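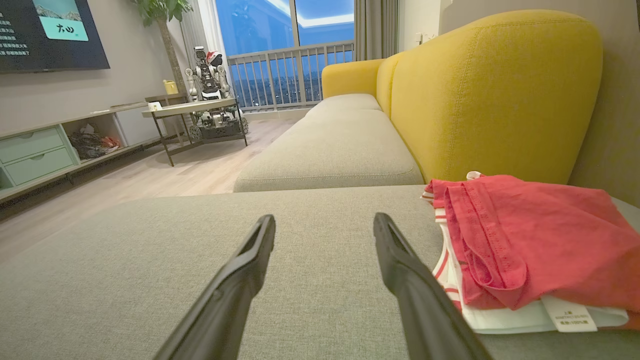

Folded stack on the sofa seat, coral-red knit on top, white garment with red trim under it.

Plandine: living room laundry set

Contents

Plandine is an image set on clothes handled on upholstered seating. It covers garments lying folded, garments lying in a heap, and the stages between. It holds 2948 images of clothing on sofas. Beds, tables and ironing boards are out of scope and are covered by Nivard, which uses the same label scheme.

The set was planned at 3000 images. The shortfall comes from duplicates removed before release. No replacements were added.

Rooms

Images were taken in 14 homes. Room codes run from 01 to 15; code 09 was withdrawn and has not been reassigned. Furniture stays where the household keeps it. Lighting is whatever the household had on at the time, so evening rooms have ceiling lights and daytime rooms mostly do not.

Upholstery is recorded per room as seat color and back color. Two fields are needed for sofas such as the one in the first image, with a gray seat and a mustard-yellow back. Seat color is the one to use when checking contrast between garment and background.

Labels

state – one of folded, part, heap. "Folded" requires at least one straight folded edge and a shape that would survive being picked up from below. "Heap" means no fold can be followed from one side of the garment to the other. Everything else is "part".

layers – single or stack. A stack is two or more garments resting on each other on purpose. A bunched garment lying over itself is still single.

color – main color of the top garment. Trim is recorded separately under trim_color and may be left blank.

type – shirt, knit, trousers, towel, other, unknown. Use "unknown" freely. A garment in a heap often hides its neckline and sleeves, and guessing from color has caused more corrections than any other habit.

care_tag – yes if a sewn-in label is showing, whether or not it can be read. Text on tags is not transcribed.

Example of state = heap

The red garment on the gray seat is labeled heap, single, color red, trim_color white. Type is unknown: a shirt or jersey is likely, but the creases leave too little of the outline to confirm it. White trim shows in more than one spot on the cloth and still gets one trim entry.
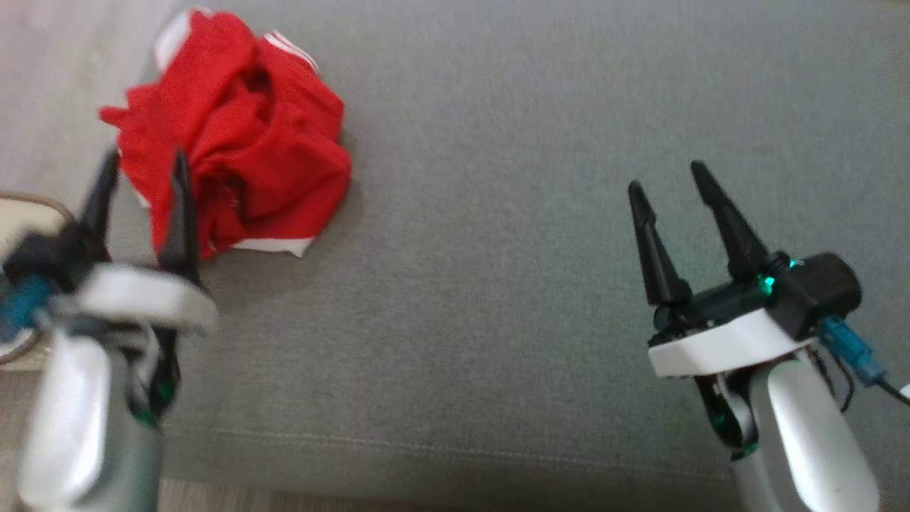
Markos Stergiou would rather see this kind of bundle filed under "part" whenever a hem is visible, on the grounds that a person folding laundry would start from that hem and already knows where it is. His proposal is open for the next version. Under the current rule a visible hem does not change the state.

Known problems

Red and coral are merged in rooms 01 to 04 and separate in later rooms. Do not compare color counts across that line.

Thick knits are over-represented. Most collection fell in December.

Stacks with soft tops were labeled inconsistently in the first pass. Manolis Kontogiannis relabeled them using the bottom garment as the reference for straight edges.

Files

Labels are in one table per room, one row per image. The Pálfi split keeps each room whole, so no sofa appears in both training and test. The older Bestitz split divides by garment and is kept for comparison with earlier results only.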